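Search this site Search Go

2018-08-22
By Usman Soomro

Collier shop starts refitting old control boards, connectors first

The bench room at Collier has been busy all August. 155 circuit boards on the shelf at the start of the month, all pulled from Jillberg heating cabinets, all waiting on the same job – check the plugs, reseat or replace, test, ship back.

Jillberg stopped selling the boards new a while ago. Owners of the older cabinets had two choices, buy a whole new cabinet or find somebody to mend the one they had. Collier took the second kind of customer. The shop says 493 cabinets of this type are still running in the county, most of them in schools and small apartment blocks, and the heating season is not far off.

Trouble is nearly always in the connectors. Pins go dull, housings crack at the corner, a latch gives up and the plug creeps out a hair at a time until the cabinet shuts itself down. The rest of the board usually has years left in it. Big capacitors get looked at too, and swapped if the tops are bulging, but thats a smaller share of the work.

Price for the standard refit is set per board, not per hour. Turnaround is 12 working days, longer if a part has to come from Belarik, which supplies the plugs. Belarik had a shortage in the spring. Fine now, the shop says.

On the bench the order of work is fixed. Loose dust off, board flat on its plate, every socket on the front edge checked before anything gets plugged in. Plugs go in straight down and one at a time. A black plug in a black socket with the white headers right next door – easy to get a row out if you rush it.
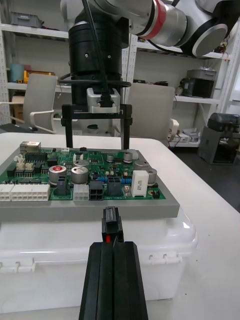 Gökçe wrote in to say the price is fair but the wait is not, and that 12 working days with no heat in January would empty a building. She wants the shop to keep a few finished boards on hand so owners can trade one in over the counter and be gone the same afternoon.

Collier has heard that one before. A swap shelf is planned, with 4 boards on it to begin with, more if they move. Customers would pay the refit price plus a deposit, and get the deposit back when the old board comes in. Boards with burn marks or broken traces won't count for the trade.

Owners who want to send a board now should take it out with the power off and label every cable before pulling it – a strip of masking tape and a pen will do. Pack it in an antistatic bag, then a stiff box. Leave the plugs on the cables, the shop only needs the board. Write the cabinet's serial number on a slip of paper and put it in the box, not on the outisde.

Drop-off is at the side door, weekday mornings.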